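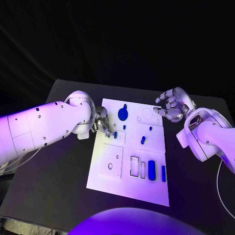
Heiskanen Blackout Panel, Black, 95-inch: Review
Posted 3/27/26

The Heiskanen panel is a triple-weave polyester curtain sold singly, in black, charcoal and a color the company calls oat. I paid $35 a panel and bought two, both black, in the 95-inch length. They have hung in a west-facing room since October, on a steel rod from Felstead that was already on the wall. The room is used for close work at a table and, on some evenings, for a projector.

Fabric and construction

The cloth has no foam or rubber backing. Light is blocked by a layer of black yarn woven between the two faces, so both sides look the same and either can face the room. Coated curtains at this price tend to stick to themselves when folded and crack along the folds later. The Heiskanen cloth has done neither. It is stiffer than a plain drape and softer than the coated kind.

The side hems are folded double and stitched straight. The bottom hem is deep enough to let down, although the stitch line leaves a row of small holes if you do. One panel had a loose thread tail at a lower corner. The grommets are pressed metal with a dull finish and slide well on the Felstead rod. They are noisy if pulled quickly.

Light blocking

With the panels closed at midday, a light meter at the table went from 200 lux to a reading too low for that meter to hold steady. No light comes through the cloth itself that I can see. What remains comes in at the top, between rod and wall, and down the sides. A wraparound rod would fix most of it. Heiskanen does not sell one, and the package does not mention the problem.

Pinholes are the usual fault in this kind of weave. I checked both panels against a bright window before hanging them and found none. I checked again last week with the same result.

Color and sheen
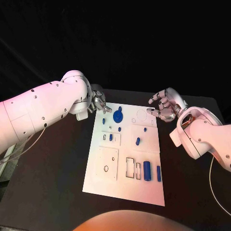
Black is the hardest color to judge from a store listing, and the Heiskanen black is a neutral one, without the blue or green cast that cheaper dyes show in daylight. Sheen matters more than shade if the curtain will be used as a background. A satin face picks up highlights on every fold, and the eye goes to them. A plain black curtain behind a dark tabletop keeps attention on whatever is lying on the table, as the white board does in the picture. The Heiskanen face is nearly matte. Under a lamp placed close to it there is a faint shine on the outer edge of each fold — visible at a low angle, gone from straight on.

The drawback of black is lint. Every pale fiber shows, and the stiff weave holds on to it. A damp cloth works better than a sticky roller, which leaves a slight drag mark in the nap.

Washing

The label says cold wash, low tumble dry. I washed one panel and left the other as it was. The washed panel came out a little shorter, enough to see when the two hang side by side, so wash them together or not at all. The dye did not run. Wrinkles dropped out after a few days of hanging; the shipping creases in the unwashed panel took longer and needed a steamer.

Compared with the Kurkcombe

The Kurkcombe liner-backed panel, which hung in the same window before, blocks light as well and drapes better. It costs more and is heavy enough that the rod sagged in the middle. For a bedroom I would still pick the Kurkcombe. For a workroom, the lighter cloth is easier to open and close with one hand.

Ordering

Mine came from the Erkthorpe outlet store, folded in a plastic sleeve with no hooks or tiebacks. Panels are listed by finished length measured from the top edge, above the grommets. Measure from the rod and add the header.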